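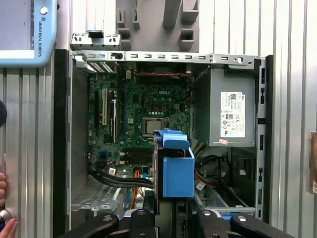

Home News Schools Town Hall Sports Obits Contact

April 15, 2024
By Melaniia Romaniuk

GARNIVBY — The school district will hand out 121 refurbished desktop computers to families before summer break, after the board voted Monday night's budget leftover into the program. Correction to an earlier version of this item: the vote was at the regular board meeting, not the budget session.

Families can sign up starting this week at the front office of any district school. One computer per household. No income paperwork, just proof of address and a kid enrolled in grades 3 through 12.

The machines come out of district offices and the old business lab at Cai Middle School, which got new equipment last September. Most were headed for the recycler. Toivo Mäkelä, who runs technology for the district, asked the board in winter to hold off on the pickup.

"We had them stacked in a hallway at Cai and I kept walking past them," Mäkelä said. "They're not fast. They'll open a web page, they'll run the homework portal, they'll print. For a lot of our kids thats the whole list."

Work is being done at the Trason Street annex by Mäkelä's staff and students from the high school's electronics class. Each computer gets its hard drive wiped or swapped, more memory where there's a matching stick, a new clock battery and a free operating system. Fans cleaned. Dead ones get stripped for parts.

The cost to the district is $13 a machine, nearly all of it batteries, cables and cleaning supplies. Monitors are a different story. The district has plenty of older flat screens but is short on power cords, and keyboards are running low too. Anyone with spares can drop them at the annex weekdays until 4 p.m. Mice with a ball in them, please no.

Board member Jianhua Deng voted yes but said she wants a plan for what happens when the computers break.

"A family gets this home, it quits in October, who do they call?" Deng said. "I don't want it to be the homeroom teacher."

Mäkelä said there will be a help line two afternoons a week during the school year and that a machine that fails can be traded for another while the supply lasts. No promises past next spring.

Internet service isnt included. A district survey this winter found 600 students without a home computer they could use for schoolwork, and Mäkelä said some of those homes have no connection either. The public library lends hotspots for three weeks at a time. There is a wait list.

Anqi Yan, a junior in the electronics class, has been at the annex most afternoons. She said the worst part is the dust and the second worst is finding the right screws.

"Somebody put them all in one coffee can," Yan said. "Years ago, I guess. So we're sorting."

Her teacher, Thịnh Đàm, is giving class credit for the hours. He said several students had never opened a computer before this term and a couple of them now want to take one home for themselves, in pieces, which is fine with him if there are any left over.

Pickup will be at the high school gym, by appointment, with a time slot assigned at sign-up. Bring a car or a cart, the towers are heavy. Staff will show families how to hook everything up and set a password. Interpreters will be there, ask for one when you register.

If more families sign up than there are computers, names will be drawn, with students in grades 11 and 12 going first. The neighboring Tirosach district has offered its own retired desktops for a second round but nothing has been signed yet, and the board is expected to take that up at its next meeting.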